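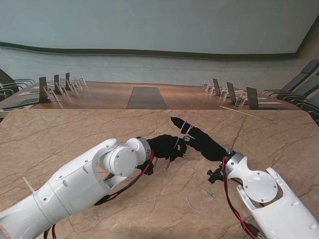 What is fault 181?
Fault 181 is a protective stop. The Merelero controller raises it when the two arms load each other through a shared object and the force limit at either wrist is exceeded. Both arms hold position and the hands stay closed until an operator clears the stop.

How often did it occur?
The controller log lists 600 handling cycles up to 3 Feb 2023. Of these, 596 ended normally and the rest ended in fault 181. All of the stops came while the arms were separating with an earphone cable between the hands.

What caused it?
Two things together. The separation move ran on a fixed path and took no account of slack, so a short loop went tight early. Loose fibers on the knit gloves also caught the cable, and the finger that should have released it kept pulling. Dima Kassab reproduced the stop with a new glove and the old path, so the path is treated as the main cause.

Was anything damaged?
One cable was pulled out of its in-line remote. The wrists passed the zero check afterward. No one was inside the marked area during any of the stops.

The cable is still held by the glove after a stop. Can I pull it free?
Do not pull. The hand is powered, and a tight cable can whip when it lets go. Press the emergency stop first, then cut the cable on the slack side and open the fingers from the panel.

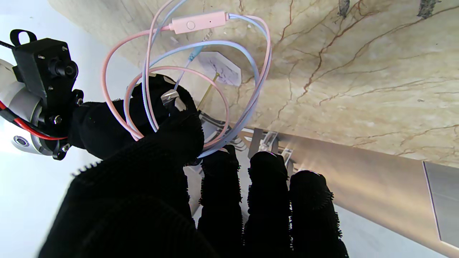
Restarting and reporting

Who may clear the stop?
Anyone on the Fourie operator list. After a second stop on the same shift, leave the arms where they are and call Pui-shan Chung.

What changed in the software?
Separation speed is lower, and the move now ends when wrist force reaches 6 N. The update is Grallitier build 3. Older builds should not be used for cable work. 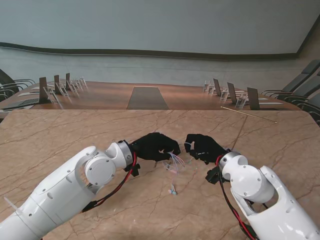
When should gloves be replaced?
Replace them at the start of each week of cable work, or sooner if threads stand out from the fingertips. Trimming the threads is not a substitute.

Is the fault closed?
It stays open until the March review at Alutska.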